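## 4. Setting up your Sestel box office terminal

Before you start, pop the kettle on and make sure the foyer power is switched on at the wall, as the Sestel takes its time waking up (over 20 minutes on first start, while it fetches the film list).

1. Plug the ticket printer into the port marked **Geerts**, and load a fresh roll with the shiny side facing you.
2. Turn the terminal on and enter the starter code, 2536. You'll be asked to choose your own code straight away, so please do!
3. Choose **Cinemas**, then **Add screen**, and type in the number of seats. Our little studio theatre has 40. 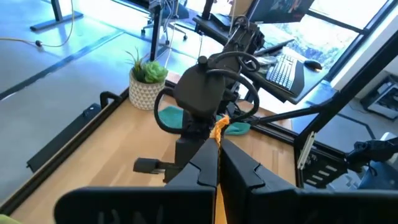 *Fig. 2. Orange braided piece held between two black fingers, teal cloth behind.*

4. Open **Session times** and enter your matinees first, then the evening films. Trailers are added on their own line, in minutes.
5. Print a test ticket and check the title, the colour band and the seat row.

> **Note:** If you're moving over from Mirkulance, bring your members' list across before you sell any tickets.

**Caution:** Don't unplug the printer halfway through a ticket. Wait for the green light, then cancel the job from the **Simard** menu.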